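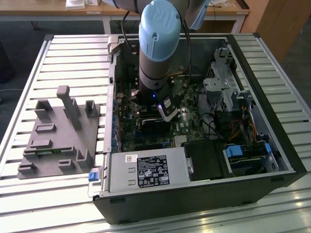
*Ticket 1884: Dell tower on its side, side panel off.*

Okay, so this is the tower from Wurlow that shuts itself down partway through boot (fans go full blast, then nothing!). I started with the boring stuff: new power cord, different outlet, no change at all. The manual wants you to watch the POST codes, but ours never gets that far, so I went for the board. 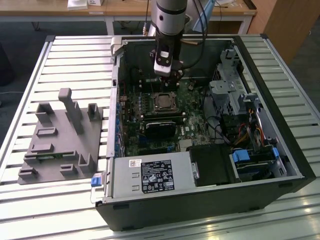 **Havico Desktop Support, Bench Team**

With no cooler on the processor you can get a proper look at the socket, and the retention bracket is sitting over the chip. My money's on old thermal paste. The shutdown comes 600 seconds in if I leave it at the setup screen, and way sooner if it tries to load anything, which sure sounds like heat to me. Memory is next on my list, one stick at a time.
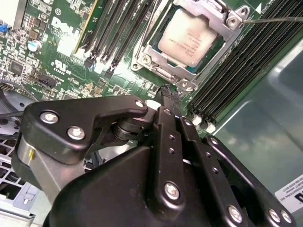 Oakley: Before you go buying paste, try reseating the processor too. We had one do the same thing in February and it was the seating, the paste was fine.

Good call, adding that to the list! I'll do it before the memory and leave the ticket open until it gets through a full boot.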